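Husumberg Revises Textile Sorting Rules Ahead of November Start

Sep 23, 2018

The Husumberg municipal waste district has published the final version of its revised rules for separately collected textiles. The rules take effect in November and replace a set of guidelines that had been in use, with small amendments, since the first street containers were installed.

The main change concerns how material is classified after collection. Under the old guidelines, everything placed in a textile container was recorded as a single stream and weighed once, at the gate of the Verbeke transfer station. Under the new rules, the stream is divided into four grades, and each grade is weighed separately before it leaves the district. The grades are rewearable clothing, household linen, fiber-grade material and residual.

Small knitted items receive their own paragraph in the document. Socks, gloves and tights were previously treated as residual unless they arrived tied in pairs. They will now be accepted as fiber-grade material whether paired or single, provided they are not soiled with oil, paint or solvent. Worn heels, holes and missing elastic are no longer grounds for rejection.

The district collected 2,492 metric tons of textiles in its last full reporting year. Of this, 433 tons were sent to incineration as residual. A sampling exercise carried out at Verbeke in the spring found that 293 tons of the residual portion could have been recovered as fiber if it had been graded differently at intake. Small knitwear and cut-off trim made up the largest part of that amount. The remainder was mostly torn bed linen, which the old guidelines also excluded.

Rezaul Mondal, who signed the technical annex, writes that the previous cut-off was set at a time when the regional fiber buyers did not take short-staple blends. That limit has since been dropped from the purchase specification. The annex lists the accepted blends by share of cotton, wool, polyester and polyamide, and sets an upper limit of 10 percent elastane by weight for the fiber grade. Items above the limit go to residual as before.

Households do not have to sort by grade. The instructions printed on the containers remain largely the same: textiles should be dry, bagged and tied. Two lines have been added. The first states that single socks may be included. The second asks that shoes be placed in a bag of their own – they are removed at the first sorting position, and loose laces have caused stoppages on the belt.

The container network will be extended at the same time. New units are planned for the Luvach housing area, the Drostix retail park and the two park-and-ride lots on the ring road. Existing containers with the older, narrow chute will be refitted during the winter. The wider chute accepts a standard 60-liter bag, while the older model takes only about half that volume and has been a regular cause of bags left on the ground.

Collection intervals are also adjusted. Containers in dense residential areas will be emptied twice a week, up from once. Rural points stay on a two-week cycle, but the district may call an extra pickup when the fill sensor reports above the set threshold on consecutive readings. No change is made to the fee schedule, and textile collection continues to be financed through the general waste charge.

Moisture remains the most common reason for downgrading a load. The rules set a maximum moisture content at intake, measured with a probe at three depths in each cage. Loads above the limit are moved to a drying bay for a single cycle and measured again. A second failed reading sends the load to residual. The district notes that knitted goods take up water faster than woven ones and advises households to hang washed items until fully dry before bagging them, heavy socks in particular.

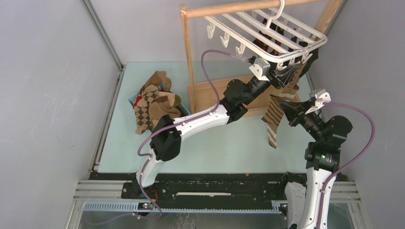

Shiuli Gunawardena said the drying advice was sound but that the moisture limit itself would be hard to meet in late autumn, when containers standing in the open take in damp through the chute. She asked for a seasonal tolerance and for the results of failed readings to be published by container, so that badly sited units could be moved.

The district has not adopted a seasonal tolerance in the final text. It has agreed to record failed readings by collection route, with individual containers listed only where the same unit fails in two consecutive months. The records will be included in the annual waste report.

Commercial sources are covered in a separate section. Laundries, hotels and clothing retailers may deliver directly to Verbeke by appointment, using the form attached to the rules. Deliveries must be accompanied by a declaration of fiber content where this is known. Mixed deliveries without a declaration are accepted but graded at the sender's expense.

The rules, the technical annex and the updated container map are available at the district office and at all recycling yards. Written questions on the grading table can be submitted until the rules take effect, and replies will be added to the annex as numbered notes.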